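Old computers: changes to the collection

The collection point for old computers at the Teoh Centre is moving to the side entrance on Cokunura Road. The front lobby will be closed while the floor is replaced, and we expect to be using the side door until December. There are two parking bays next to it, which are for dropping off only. Please don't leave anything outside when the door is locked.

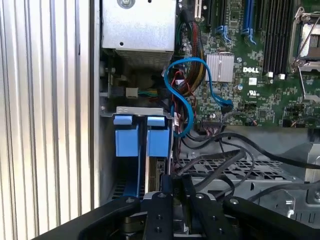
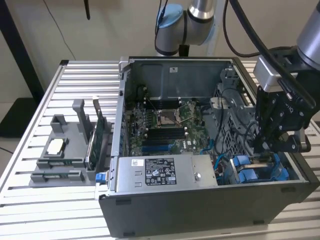
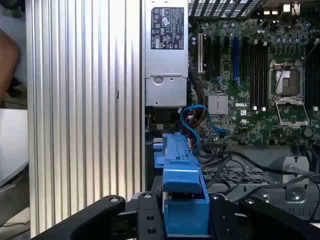

Cempaka Pillai wrote in after the last newsletter to say that she had kept an old tower under the stairs for six years, as she wasn't sure what would become of the family accounts on it, and she would like us to spell out what happens to the drives. Several other readers have asked much the same.

Drives are taken out of every machine we accept. If the computer is fit to be passed on, the drive is wiped first and then tested. If it fails the test it goes to Vamano, the firm that shreds them for us, and the machine gets a different one. You can ask for your drive to be shredded whatever state it is in – tick the second box on the form. You may also take the drive out at home and keep it. We are still glad to have the rest.

Before you bring a computer in, copy off anything you want. We can't get files back for you afterwards, and we don't have the staff to look for photographs while you wait. Sign out of your email and any shops you use, and write the password on the form if the machine needs one to start. Laptops should come with their chargers if you still have them.

We take desktop computers, laptops, flat screens, keyboards and mice. Printers are no longer accepted, and neither are the old heavy glass screens. The council tip at Senness takes both, though you will need to show proof of address at the gate.

Last year 470 machines came through the door, more than we had shelves for. Most of the ones passed on went to school leavers and to people looking for work. The waiting list for laptops stands at 24 names, so those are what we need most at present. A cracked lid or a missing key doesn't matter.

The form is at the library desk and at the Centre. Bring it with you, filled in, and keep the bottom half as your receipt. The number on it is the one to quote if you ring us about your drive.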